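The Laundry Basket Question, or Why I Stopped Believing in Systems

Home About Archive Small Rooms Contact

9 May 2018

By the author of this blog

I have now read 64 articles on how to do laundry better, and I would like some of my evenings back.
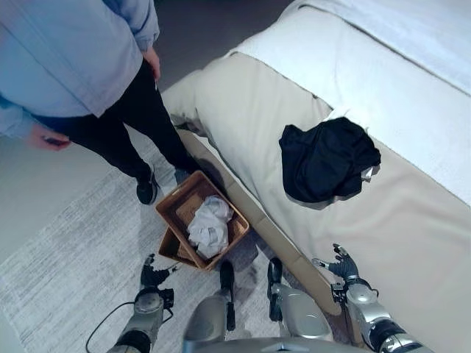

It started in April, when the hamper in our hallway finally gave up. It was a pop-up mesh thing with wire in the seams, and one of the wires had worked its way out and was catching on people's socks. I went looking for a replacement, which should have been a ten-minute job, and came out the other end knowing that there are people who will charge you money to tell you where to put a dirty shirt.

The one I nearly fell for is called the Carnlow method. You may have seen it going around. The idea is that every item of clothing in the house has a "next place," and you are never allowed to put it down anywhere but its next place. A shirt comes off, its next place is the basket. The basket's next place is the washer. The washer's next place is the dryer or the rack. Then the bed, for folding, then the drawer. There is a printable chart. There is also a course, at $72, and I have questions about what is in a $72 course that isn't already in the words "put it in the basket."

I did the free version. I did it for three weeks, which I think is fair.

What I can report is that the method works fine for clothes that are either clean or dirty. Those were never my problem. My problem is the third kind, the clothes that have been worn once, for a few hours, and are going to be worn again. The jeans. The sweater. The black T-shirt you put on to go to the store. Carnlow has one line about these, and the line says to "make an honest decision." I have been making an honest decision about that black T-shirt for most of my adult life and the decision is that it lives on the bed until bedtime and then it lives on the chair.

The comments under the chart were full of people asking the same question, by the way. The answer from the site was that a well-run closet has no third kind. Well, mine does.

So then I looked at products. The bins first. Tisico makes a three-compartment sorter on wheels that gets recommended everywhere, and I mean everywhere, often in exactly the same sentences, which made me suspicious. I went and looked at one in a store. The frame wobbled when it was empty. I couldn't see it doing any better with wet towels in it. The compartments were also narrower than I expected, and a set of queen sheets would fill one to the top and leave you with a two-compartment sorter. The wheels were nice, I'll give it that. We have a half-inch step between the hall and the bedroom, so the wheels would have been nice as far as the step.

I'm also not convinced that sorting ahead of time saves anything. You sort once when you take the clothes off or once in front of the washer. It's the same sorting. If you do it as you go, you do it tired, at night, in bad light, and you put the navy socks in with the blacks (or you do if you're me). At the washer you have a bulb over your head and you're paying attention.

Then there is the whole question of wicker, where I have changed my mind, a little.

I used to be against wicker baskets. I had reasons. They snag. They shed those little curls of cane that end up in your underwear. They cost more than plastic and you can't rinse them out. All of this is still true. But a plain wicker basket, the low open kind with no lid, has one thing going for it that the tall hampers don't, and it's that you can see the bottom. With a tall hamper there's always a layer down there that never gets washed because you only ever grab from the top. I pulled a dish towel out of the old mesh one that I had been missing since the fall. An open basket that you can set on the floor right next to the bed gets emptied, and I think it gets emptied only because it's in the way. You stub your toe on it and you do the laundry.

Buy a rectangular one if you're going to do it. Round ones waste the corner, and in a small bedroom the corner is all you've got.

The liner is where they get you. A basket is one price, and the cotton liner with the ties is a second price, and then there's a spare liner so you can wash the first liner. I refuse to own laundry for my laundry. If it snags, put your delicate things in a pillowcase first. You already have pillowcases.

While I'm complaining, I want to say something about folding on the bed, because every one of these methods tells you to do it and they all give the same reason: if the clean clothes are on the bed, you have to fold them before you can sleep. It's presented as a trick you play on yourself. I don't know who this works on. I have slept next to a pile of clean laundry more times than I could tell you. You just move it over. If there are two of you in the bed it goes on the floor, and if you're lucky it goes on the floor in the basket.

I do fold on the bed, though, for the boring reason that it's the biggest flat thing in the apartment. Two conditions. Strip the covers back or fold the duvet up to one end first, so you're working on the fitted sheet. Folding on top of a duvet is like folding on top of a cake, everything slides to the middle. And check what's already lying there before you dump the load out. A worn black shirt looks the same as a washed black shirt once they're in a heap together, and then you're standing there smelling things.

Which brings me back to the third kind. Over the past few weeks I've tried the following, with results.

Hooks on the back of the door. Good for two days. By the end of the first week there were so many things on them that the door wouldn't open all the way.

A second, smaller basket just for half-worn clothes. This seemed smart until I noticed that everything in it was getting so creased that I washed it anyway. So it was a dirty laundry basket with extra steps.

A "valet stand." No. I looked at the price and closed the tab.

Folding them and putting them back in the drawer. My mother's approach, and I understand it, but I can't do it. I don't want them touching the clean ones. I know that isn't reasonable.

The chair. Still the chair. The chair is undefeated, and the only rule I've managed to keep is that it gets cleared when I change the sheets. Anything still on it at that point goes in the wash with no honest decision required.

I'll add a word on the folding board, since I got two emails about it after the last post. The Lại board is the hinged plastic one with the panels, and the claim on the box is that it folds a shirt in one second. It does make a very square shirt. You do have to put the shirt on the board first, straight, with the sleeves in the right place, and that takes as long as folding it. I borrowed one from work, used it for one load, and gave it back. If you have a shelf where people can see your T-shirts, go ahead. Mine are in a drawer that doesn't quite shut.

And no, I haven't tried the Jakcombe sheets, the detergent ones that come in an envelope. I'm open to them in theory. A box of 90 is less to carry up the stairs than a jug, and I'm on the third floor. But everybody I can find who loves them was sent them for free, and I would like to hear from one single person who bought the second box with their own money. If that's you, please write in. Tell me whether they dissolve in cold water, tell me whether they do anything at all about a towel that's been left in a heap overnight, and don't tell me about the scent.

Where I've ended up: one open basket, rectangular, on the floor by the side of the bed. No liner. No chart. Sorting happens at the washer. The lid from the old hamper is being used under a plant. I canceled the Carnlow newsletter and it has so far sent me two emails asking if I'm sure.

I still have to deal with the socks, but that's a separate post and I need to be in a better mood for it.

Filed under: Housekeeping, grudgingly | Tags: laundry, baskets, bedroom, things I didn't buy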